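I'd only gone to the Pellov open day because my sister had a spare ticket and it was chucking it down in Sindton, so I can't claim I was looking for robots. But there they were, in a side room that smelt of coffee, and I stayed for the best part of two hours!

Beatrice Kioko was running the takeaway table. She's been teaching a pair of arms to pack an order, which means cups, lids, a cup carrier and (the swine of the job, she says) a paper bag with handles.
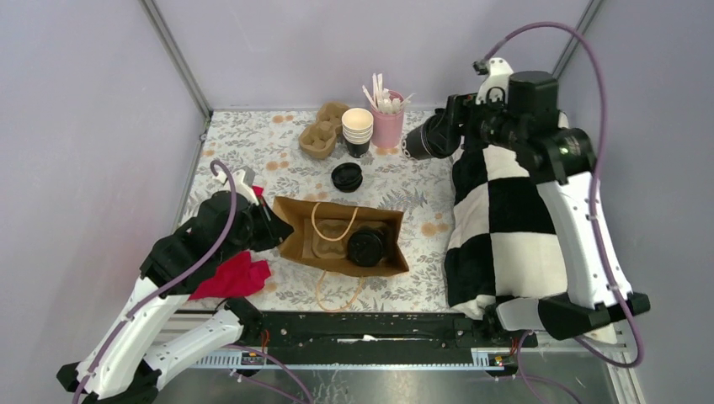
I asked her why a bag, of all things. "Because it never sits the same way twice," she said, and told me they'd logged 3,180 attempts since April, 641 of them on bags alone. I've fought with a few of those handles myself on the Idell train, so I felt for the thing.

A lad of 8 next to me wanted to know if it could make a hot chocolate. Not yet, said Beatrice, and he wandered off to find the biscuits. I'd have gone with him, but she was about to start another round and I wanted my spot at the front.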